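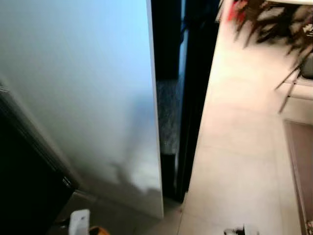 Bench notes, April

Quick one this month, written between two jobs and a bus. Sorry for the order of things.

The mobile arm build has moved out of the shared workshop and into a home. Kauko Riihimäki's home, to be exact, ground floor, for as long as his family puts up with it. Workshop floor is painted concrete, dead flat, and we'd got too comfortable on it. Everything we tuned there was tuned for that floor. So, tile. Light beige, big squares, grout lines the wheels can feel.

First thing learned: grout is worse than it looks. The front casters tick over each line and the tick goes straight up the mast. Head camera sees it as a shiver. On the concrete we were averaging frames to keep the noise down, fine there, useless on tile, you just get mush. Averaging is off now. Softer casters are on order from Rerkico, the 50-something durometer ones, Siiri has the exact part in the parts sheet. If they don't come by Thursday we try the old trick with bicycle tube glued round the hard ones. Ugly but quiet.

Second thing: pale flat surfaces. The robot does not like a big plain upright panel close on one side. No texture, nothing for the tracker to hold on to, and the light slides all over it, bluish up top and nearly white at the bottom. Plus shadows. A soft gray shadow with a vaguely arm-like outline moves when the arm moves, and the tracker decided more than once that the wall was what had moved. Drifted sideways, corrected, drifted again. Kauko hit the stop both times before it touched anything. Good reflexes.

Fix for now is dumb. We mask out low-texture regions bigger than a set share of the view and lean on wheel odometry until something with corners turns up. Floor lines help a lot here. Same grout that rattles us gives a nice grid to steer by, when the exposure isn't blown out. Siiri Partanen wrote the mask in an evening and it's in the repo under Tandosness (yes the name stuck, no we are not changing it again).

Third thing: dark gaps. A narrow black opening next to a bright panel and the depth goes to nothing. The planner reads "nothing" as "free space", which is a terrible default and it was my default, I set it in the winter and forgot. Changed. Unknown is now blocked until seen from two places. It makes the thing slow and a bit timid around door openings and I can live with that.

Leaves. Plants are a pain. Pointy leaves smear into streaks whenever the head turns, and the streaks come out as obstacles about twice the width they should be. We dropped the head turn speed by half, which helps, and added a short pause at the end of each turn before a frame gets used. Anyone who has a better idea, write to the list. Please don't suggest moving plants. A house has plants in it.

Rugs and mats. The base will climb the edge of a mat if it comes at it square. At an angle one wheel goes up and the other doesn't and the whole mast leans. Not tipped yet. For now mats are drawn on the map by hand as no-go. Long term I'd like a bump limit from the motor current but we haven't started on that.

Numbers, for those who ask every time

Battery: one pack gives 3000 seconds of driving around with the arms parked. With the arms working, more like 2000. That's on tile, concrete was kinder. Siiri thinks the casters are eating a good part of the difference. I think it's the arm motors holding position and getting warm. We will measure it properly and one of us will buy the coffee.

Logging: 3484 frames kept from the first evening after throwing out the smeared ones. We threw out a lot. Disk is fine for now.

Money: 500 left in the build pot after the casters and a second stop button. The second button is a wireless one and it goes on a lanyard round the neck of whoever is minding the robot. No lanyard, no driving. That's a rule and it's taped to the charger.

Grippers

Left one is behaving. Right one still has play in the outer finger joint, you can feel it if you wiggle the tip. Printed bushing has gone oval. Kauko is going to ream it and press in a brass one, and if that works we do all four. Print files for the new finger pads are up too, they're the Flilto shape with the ribs closer together. Print them slow. I rushed mine and the ribs peeled off on the second squeeze.

Cable routing at the wrist is still bad. I've said this in three newsletters now. The bundle is too stiff and pulls the hand around a degree or so when the elbow is folded. Flat cable would do it. Has anyone got a length of flat six-way, half a meter or so, doesn't need to be new? Leave it in the blue tray by the lathe with a note on it.

Also worth saying: hands come into the bottom of the head camera's view when the arms are held low and forward. So the obstacle code has to know what its own hands look like. It mostly does. It did not know about the new pads, as the model still had the old ones, and it stopped dead on Tuesday night convinced something was in its way. It was its own fingers. Update your model when you change your parts!! I am talking to myself here as much as to anyone.

What's next

Lap of the ground floor with no hands on it. One person minding, button round the neck, second person on the laptop. Slow speed. If it does three laps without a stop we go on to handles and doors, starting with light ones. Not appliances yet. Kauko has views about his appliances and so does everyone else who lives there.

Then a reach test down to floor level, picking up soft stuff. Socks, a cloth, that kind of thing. The arm gets there but the camera angle is steep and the base of anything tall goes bright and washes out, so the exposure needs sorting first. Siiri has a branch with a lower metering zone. Seperate from the mask work, don't merge them together, I did and spent a morning undoing it.

Đàm, the little map viewer, got a new build. It now shows unknown space in its own color where before it was the same as free. Would have saved me the gap thing. Grab it from the usual place, delete the old settings file first or it opens blank.

Help wanted

Someone who can do a tidy bit of sewing for a soft bumper skirt round the base. Foam we have. Fabric we have. Sewing machine in the workshop works if you hold the pedal down a bit to the left.

Someone to read through the start-up sheet who has never started the robot. Kauko and I know it too well and skip steps without noticing. Takes half an hour.

Workshop bits

Drill press belt is changed. The old one is hanging on the nail as a spare, it's worn but will get you through an evening. Soldering station two has a new tip, please tin it before you switch off. The charger shelf is only for packs with a label on, unlabelled ones go in the metal box and stay there till somebody owns up.

Build night is Thursday at seven, in the workshop as normal. Robot won't be there, it's staying at Kauko's, but the right gripper will be on the bench in bits. Bring small hex keys if you have good ones, ours are rounded.

Bus is here. More next month.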